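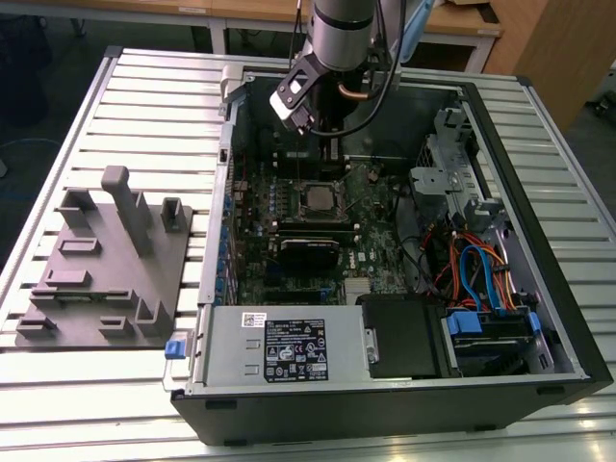
Kanokwan Sombatkul reckons I should leave the old processor well alone and put the money towards another computer, and she may well be right, but I've got the lid off now so I'm asking anyway!

Kosex Community Help > Desktops > Upgrades

Swapping the processor in an older Dell tower, what do I need to know before I drop it in?

Posted by teapot_tracey

Hello all. I've got an old Dell tower that I use for photos, the family accounts and a bit of telly in the back bedroom. It's been getting slower and slower, and someone in another thread said a faster processor off the second-hand sites would give it a few more years. I found one on Marar that the seller says came out of a similar machine, and it only cost me a bit more than a takeaway.

So far I've got the side off, laid the tower flat and taken the big cooler off (much more of a fight than I expected, I thought the whole board was coming with it). I haven't bought any paste yet. There's a tube of Lundico in the drawer from when my nephew built his gaming thing, but that must be years old and it's gone a bit runny at the nozzle.

What I'm worried about is the socket. I've read that you can bend the pins just by looking at them funny. Do I press the new one down? Does it click? And do I have to take out the power supply or the drives to get at things properly, or can they all stay where they are? Mine has the processor sat out in the open once the cooler's off, so it looks easy enough to reach, but I've been caught out before.

Also, will it just start up afterwards or do I have to tell it that it's got a new chip? Sorry for the long post, I'd like to get this done before September when my daughter wants it for college.

Drullura
Community helper, 2000 points

Hi Tracey, you've done the hard bit already. Leave the power supply and the drives in, you don't need to touch them for this. Before you go any further, check two things. One is that the new chip fits the same socket as the old one, and the other is that the board's BIOS knows about it. Search for the model number of your tower plus the name of the chip and see whether other people have run the two together. Being out of "a similar machine" isn't quite enough for me. If the BIOS wants updating, put the old chip back in and do the update first, otherwise you can end up with a black screen and no way to get at the settings.

Right, the swap. This goes for the sort of socket with a metal plate and a lever at the side, and that's what I'd expect you to have.

1. Pull the mains lead out of the back and hold the power button in for a few seconds. Touch a bare metal part of the case before you touch anything on the board, and do it again every time you come back from making a brew.

2. Wipe the old paste off the top of the chip while it's still in the socket. Isopropyl and a coffee filter, or kitchen roll if that's what you've got. Don't scrub, let the alcohol do the work.

3. Push the lever down a touch and out sideways, then let it come up slowly. Lift the metal plate right back out of the way. Pick the old chip up by its edges, straight up, and put it somewhere safe (the packet the new one came in is perfect).

4. Find the two little notches on the edges of the new chip and match them to the socket, along with the small triangle on one corner. Hold it by the edges, nice and level, and lower it straight down. You don't press and it doesn't click! It just sits there under its own weight. If it rocks, lift it straight up and look at the notches again. Never slide it about to find the place, that's how pins get bent.
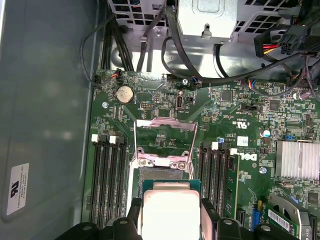
5. Bring the plate back down over the chip and then work the lever down until it hooks under its catch. It will feel stiffer than you'd like and there can be a bit of a creak. I still pull a face every time and I've done loads of these.

6. Put a blob of paste the size of a small pea in the middle. Don't use the runny tube, get a new one, they cost next to nothing.

7. Cooler back on, screws in a cross pattern, a few turns each until they're all snug. Plug the fan back in. I forgot that once and wondered why it was so lovely and quiet.

When you first switch on it might sit there for a bit or restart by itself. Give it a couple of minutes before you start worrying. Then go into the BIOS and see if it shows the new chip's name. Once you're in Windows, run a temperature program while it's doing something heavy. I like to see mine stay at 70 degrees or lower. If yours shoots up the moment it's switched on, the cooler probably isn't sitting flat.

Shout if you get stuck, I'm usually on here after tea.

big_norm

just get an SSD mate. processor wont make any difference if its still on the old hard drive. did mine and its like a new pc. dont bother with the chip

mossyboots
551 points

I'd half agree with Norm. If you're still running off a spinning hard drive then do that as well, because it's the thing you'll notice most when you switch on in the morning. But you've paid for the chip now and the cooler's off, so you may as well see it through.

Drullura's steps are spot on and I won't repeat them. What I'd add is: don't leave the socket open for longer than you have to. I had mine empty on the kitchen table while I went to answer the door, and when I came back one of the cats was having a good look. Have the new chip ready beside you before you lift the old one out. If you really do have to stop with nothing in there, put the plastic cover over it if your new chip's seller sent one, or pop the old chip back.

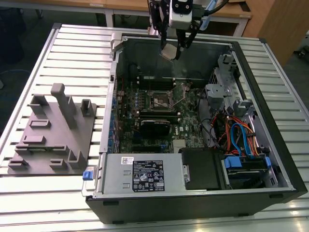
Photos: Kosex Community Help picture library

Before you put the new one in, get a torch and look across the socket from a low angle. The pins should all catch the light the same way, in neat rows. One that's bent will show up as a dark spot or a bright one that doesn't match its neighbours. If you find one, stop, and post a close-up on here so somebody can have a look. Don't go in with a needle just because a video made it look easy. And don't dust in there with a cloth or a cotton bud either, the fluff catches on everything. A little puff from one of those rubber blowers for camera lenses is fine.

While it's lying on its side, have a look at the memory slots too. I found one of my sticks had never been pushed in fully, and I'd been living with half the memory for ages (felt a right wally). Push both ends down firmly until the catches close.

And change the coin battery on the board if it's the original. It's only a couple of quid, and if the clock's been going wrong every time you unplug the machine, that'll be the culprit. You'll need to set the date again in the BIOS afterwards, so do it on the same go and save yourself a trip.

teapot_tracey

Thank you both, and Norm as well! I looked up the model and there are 2 people on another site running the same chip in the same tower, one of them needed the BIOS update and the other didn't say. So the old one's going back in tonight with a bit of fresh paste, and I'll do the update first. Proper tube ordered. Will the old paste stains on the bottom of the cooler matter or is it just the lumps that need to come off?

Drullura

Stains are fine, get the lumps off.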